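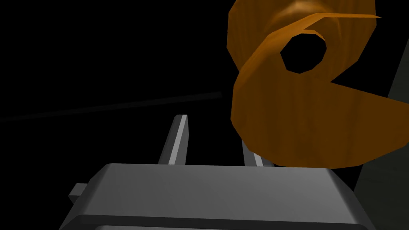
Gianni Bassi wrote in after the May item to say that a simulated grasp which fails in the same place every night is a bug, and a bug should be fixed before anyone spends more compute on it. He is right, and the fault he was asking about has now been traced. The details follow for anyone running the Hemgate grasp set on the Amiria simulator.

The symptom was reported by Shafiq Sultana. In overnight batches of 1000 trials, the arm would reach the pregrasp pose with the fingers open, begin to close, and stop with a joint torque fault before either finger registered a stable contact. The object was the coil, the spiral wooden part with the hole through it. Other parts in the set ran clean under the same controller settings.

The first suspect was the gripper force limit. Lowering it delayed the fault and did not remove it. The second was the physics time step. Halving it changed which trials failed but left the total much the same, and that pointed away from the solver.

Anneli Oksanen then replayed seven of the failed trials with the collision geometry drawn over the render mesh. The two do not match. The render mesh has the hole and the wedge-shaped gap between the layers of the coil. The collision mesh had been produced by an automatic convex step at import, and both openings were filled in. A finger that looked clear of the part could already be inside its collision shape. The solver pushed it out in a single step, and the controller read the push as an impact.

The lower lobe of the coil made this worse. Several of the planned grasps bring the top of the gripper body very close to it, and with the padded collision shape there was no clearance left - the body made contact before the fingers did. The contact filter was set to report finger contacts only, so the logs showed a torque fault with no contact listed. That is the reason the fault looked like a controller problem for as long as it did.

Changes made:

The coil now uses a decomposed collision mesh with the hole and the gap preserved.
Gripper body contacts are logged along with finger contacts.
Import fails with an error if the collision volume exceeds the render volume by more than 3 percent.

Results for the coil from earlier batches should be discarded. Results for the other parts can stand, though Severyn Harasym is rechecking the ones with through holes. The hardware cell was not affected, as no coil grasps had been released to it.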